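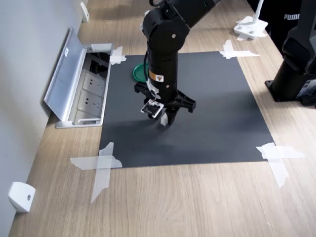

Pirnex has released a new version of Cinel, its control and planning software for small robot arms, with changes to how a motion is checked before it is sent to the joints. The update went out on Friday and is free to existing licence holders. Cinel is used mostly on table-top cells of a familiar sort, with an arm reaching down over a mat taped to the table at its corners and a second arm bolted down within reach of the same surface. On cells like that, the company says, most stopped runs come from the planner and have little to do with the hardware.

Until now the software planned each arm separately and then compared the two paths. If they crossed, one arm waited. The new planner works out both paths together and can slow one arm slightly so that neither has to stop. Pirnex said it ran 3,000 planned moves on its own test cells before release, and that 15 of them ended in a protective stop. The previous version was put through the same moves but the company has not published those results.

The release also changes the way Cinel handles the edge of the work area. Users used to type in the corners of the mat by hand. They can now guide the gripper to each corner in turn and save the position, and the software draws the boundary from those points. Anything fixed to the table outside it, such as a stand or a socket box, can be added as a block that the arm must keep clear of.

Sensor modules clipped to the gripper are now treated as part of its shape. In earlier versions they were ignored unless the user edited the model file, and several customers had reported knocks when the gripper turned close to the table.

Tsolakis, which builds training cells for technical colleges, has been using a test version since September. It said set-up for a two-arm cell had become shorter, but that the logging tool still needed work. Log files are closed after 1,000 moves and a new one is started, so a long session has to be pieced together afterwards. Pirnex said a fix was planned but gave no date.

Support for grippers made by Stekik has been added, bringing the number of supported gripper families to 7. Cells running the older version will carry on working, although saved boundaries need to be entered again after the update.

Contact the news desk | Copyright, all rights reserved | Back to top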